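Chapter 12
Who Folds the Box?

When Nonik put robot grippers on carton work at its Nolldale site, managers promised the packers "better jobs". Tatsuya Sekiguchi, a packer there, was given a screen to watch and the same pay. Was his job better? The firm never asked him.

Claims like this deserve a hard look. A machine may take over a task – the worker still answers for it. As you read, ask who gains time, who loses skill, and who wrote the report.

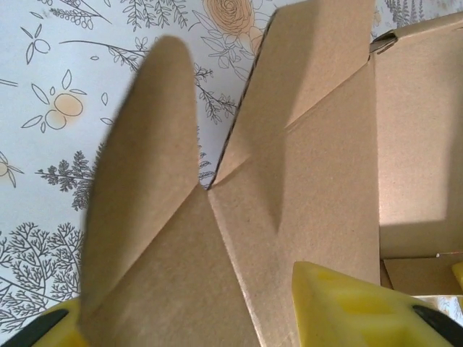
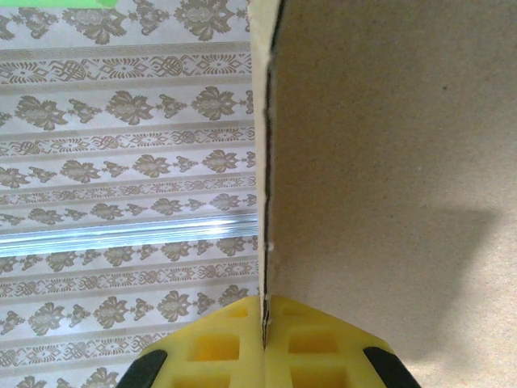

Figure 12.2 Yellow gripper fingers and brown cardboard, seen close up in both views.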